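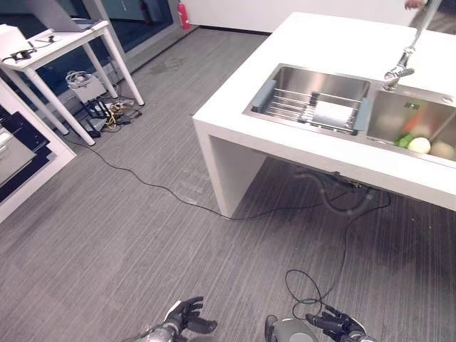
The Zestora at the island sink, vegetables in the right bowl.

Zestora kitchen humanoid: 13 days with the lease package
Reviewed by Asger Bjarnason, Jun 5, 2018

The Zestora is a two-handed humanoid sold to test kitchens, teaching labs and anyone else with a business reason to have a robot at a sink. You can't buy one outright. Soltberg leases it by the month with the robot, a charging stand, a laptop licence and a phone line to someone who knows what they're doing. I had the package for 13 days and used it mostly for vegetable prep and clearing up, as those are the two jobs the brochure leads with.

Setup

Two technicians brought it in and had it standing by lunch. They want a clear strip of floor on the working side of the bench, a table for the laptop and a network connection of its own. Ours went in on carpet tiles, which the manual allows. Cables are a nuisance. If you have the choice, put the power and network gear on the same side as the sink and tape down whatever crosses the walkway. I caught my foot on a lead on the first morning and again on the fourth.

The calibration routine takes 10 minutes and has to be run again whenever you move the robot to another bench. You stand it square to the counter, touch each hand to the bench edge when prompted, and confirm the sink position on the laptop. The software handled a double bowl without complaint once I'd marked the two halves separately. It did not know what a roll-up drying rack was. I had to add it as a shelf, and from then on it would set things down on the rods without trouble.

The hands

These are the best part of the package. They are dark, jointed, multi-fingered hands on silver wrists, and they will close around an onion without marking it. Carrots were fine as long as they lay across the palm. Anything leafy was hit and miss. With a bunch of silverbeet it took hold of two or three stalks and left the rest behind.

Picking up from the bottom of a steel bowl is harder for it than picking up from a bench. Stainless steel throws reflections, and on bright mornings the robot reached for the reflection of an onion a few times before correcting itself. Soltberg's advice was to lower the blinds or lay a mat in the bowl. The mat worked better. I'd like to see one included.

The pull-down tap was another sticking point. Zestora can push a lever tap on and off, but drawing the spray head down and aiming it took several tries each time, and I stopped asking. If rinsing matters to you, plan on doing it yourself or fitting a sensor tap.

Speed

Slow. Moving four vegetables from the sink to a board took 9 minutes on the default setting, and I could have had them peeled and in the pot by then. There is a faster profile, but the hands grip harder in it and I lost a tomato that way. For a demonstration or a research job the default pace is acceptable. For a working kitchen it isn't.

Software

The laptop program is tidy and starts quickly. Tasks are built from blocks such as reach, hold, carry and release, and you can save a sequence and run it again the next day. Naming is limited to short labels with no folders, so my list was a mess by the end of the first week. Logs export as plain spreadsheets. I ran 435 pick-ups over the trial and every one was recorded, including those I cancelled.

Updates are manual. One arrived while I had the unit and it fixed a fault where the left hand stayed open after a stop command. The stop button itself worked every time I pressed it.

Support

Good on the phone, poor by email. Calls were answered by a person who could see the logs and usually had a fix before I'd finished explaining. My two emails went unanswered for days. Spare fingertips come through Jurkside, who also do the annual service, and they had a set to me in two days.

How it compares

I tried the Giraldo bench arm last December. It's a single arm bolted to the counter, quicker at moving items from one spot to another and a good deal cheaper to lease. It can't hold a bowl steady while it does something else, and it takes up bench space permanently. If your work is all one-handed, get the Giraldo. Zestora earns the extra money when both hands are needed, or when you want to wheel it off to another room at the end of the day.

For: excellent hands, reliable stop button, thorough logs, helpful phone support.
Against: slow, confused by shiny bowls, awkward with pull-down taps, too many leads.

Minimum lease is three months. Delivery and the first calibration are included in metro areas, and regional customers are quoted separately.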